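Is the Jillow handheld gripper kit worth it for a two-person shop?

421 views · 2 comments · 14 shares

Chia-jung Kwok

Hi all, long-time reader, first time posting. My cousin and I do small data jobs out of my apartment – people who train robot arms pay us to record everyday tasks, and we hand over the files. So far we've been getting by with a gripper I printed myself from plans I found, and it's on its last legs. One finger wobbles and the trigger sticks whenever I've been using it for an hour.

I've been looking at the Jillow handheld kit from Skilwood. You get the gripper, the camera mount, a set of printed tags for the fingers and a year of their upload service. The seller I talked to wants $4,000 for 2 of them, which is a lot of money for us, and I can't find one review that wasn't written by somebody selling it.

Most of our work is kitchen and tabletop stuff. Drinks, jars, cups, putting things on coasters, opening cabinets. The client I have lined up for July wants bottles, bottles and more bottles, and they're picky about the fingers being visible to the camera the whole time.
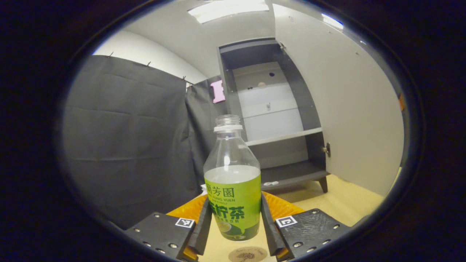 What worries me is grip. Soft plastic bottles are the worst thing I deal with, because if I squeeze a little too hard the sides give, and if I don't squeeze enough the thing slides down while I'm carrying it. With my homemade one I've learned where to stop by feel. I don't know if a stiffer store-bought trigger would make that better or if I'd just be starting over.

So I guess what I want to know is how it feels after a long day, whether the tags stay stuck on, and whether the upload service is any good or if everybody just copies the files off by hand. Also does anyone know if you can buy the gripper without the service? The website is no help at all. I clicked around for twenty minutes and kept landing on the same sign-up form.

Thanks in advance!

31 people found this useful

Ute Hinrichs

Hi Chia-jung! I've had a Jillow since last fall and I use it most weeks, so I can tell you what I know, with the warning that I only do household stuff and I've never tried the newer version.

The trigger is stiffer than a homemade one, yes. I hated it for the first few days and my thumb was sore. Then I found the spring screw on the underside (it's in the booklet, but way in the back under "service," where I would never have looked) and backed it out a couple of turns, and now I like it a lot. For soft bottles I grab low, where there's still liquid behind the plastic, and I leave the top half alone. Empty ones I grab right up under the neck. I did 144 bottle pickups in one afternoon that way and only had to throw out a handful, mostly from me bumping the table.

Tags: mine started lifting at the corners after a month. I wiped the plates with rubbing alcohol, let them dry overnight and put on the spares, and those have been fine. Make sure you put them on flat and in the same spot as the old ones, and then run the calibration again. I skipped that step once and lost a whole morning of recordings, so please learn from me on this one.

The upload service is okay. It's slow at dinnertime and quick before 8 a.m. I copy everything to a drive first and let it upload while I sleep. You don't get a choice about the first year, it's baked into the price, but you can cancel after that and the gripper keeps working. I emailed them and got that in writing, and I'd do the same if I were you.

For your situation I'd buy one, not the pair. See if they'll sell you a single, use it for your July job, and keep your old one around as a backup. My local dealer is Kerkley and they let me bring mine back within thirty days if I didn't like it, no fuss. I don't know if every seller does that – ask before you pay!

One more thing, since you mentioned long days: get a wrist strap. It doesn't come with one and the whole thing gets heavy when your arm is out in front of you.

58 people found this useful

shelfbracket

too expensive. just reprint the finger that wobbles and put a washer in it. if you have to buy something Ní Mhurchú sells the fingers separate, dont know if they fit yours though

4 people found this useful

Share this page · 14 shares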